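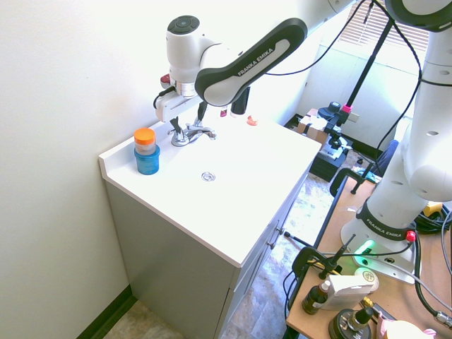 Figure 3. Bathroom vanity with an integrated basin; small items stand along the back edge and at the left end of the counter.

4.2 Does storage keep the counter clear?

The claim that people leave things on the counter for want of drawers is repeated so often that we were surprised how little stands behind it. The Drakatlow survey is the usual source. It drew on 245 households, but asked only whether the counter was "normally tidy", a question most of us would answer kindly about ourselves. Watkins's later study at Stomen used a checklist, which is better, though it was filled in on a Sunday, when many people clean.

Figure 3 shows why we doubt the claim. The cabinet has two drawer pulls on one side, yet small things still sit behind the tap, and a jar with an orange lid is stacked on a blue container near the wall. Stacking of this sort is often scored as clutter. We are not convinced that it should be, as a stack takes up no more of the surface than the item at its foot.

A single counter proves nothing, of course, and we make no claim about how long the items had been there. Our objection is to the scoring. Under the Cirkska scale an item behind the tap counts the same as one beside the basin, although the first is seldom in the way of washing. Mared Watkins has defended the scale as quick to use. It is quick, but we could not get two raters to agree on it for about 20 of our cases.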